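Villance Solid Perfume Compact – Prisham

Refillable tin, 9 g
In stock

Prisham is the solid for people who have been asked, politely, by a coworker, to wear less perfume. It stays close to the skin and goes where you rub it, and the person in the next seat on the bus can go on thinking about lunch.

The scent opens with bitter orange and green cardamom, then settles into fig wood and a little smoke. Dalia Ouali wrote the formula over two winters and wanted it sweeter. She was outvoted, and has since made Clalska, which is sweeter, and which outsells this one. 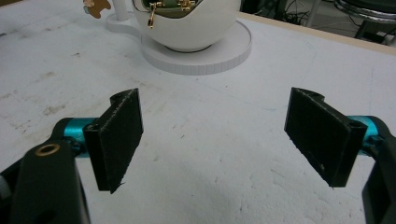

Warm the surface with a fingertip for a few seconds and press onto wrists, neck or the ends of your hair. Expect three hours on dry skin, longer on a scarf. Digging with a nail will get you more product, most of it under the nail.

The base is rice bran wax and jojoba oil, with no alcohol. It softens in a hot car. If it melts, stand the tin level overnight and it will set again – with a dimple in the middle, which we have decided to call character.

The lid is threaded and closes in two turns. Refill pans drop in and come out with a push from the back. They also fit the older Thân tin, but not the square one we sold for a single December and would prefer to forget.

Contains limonene and linalool. Patch test first if your skin tends to hold grudges.

Customer review, Chiến Dương, May 8, 2022: "Smells great. My wife can't smell it from the couch. She considers this a feature."

Refill pan sold separately.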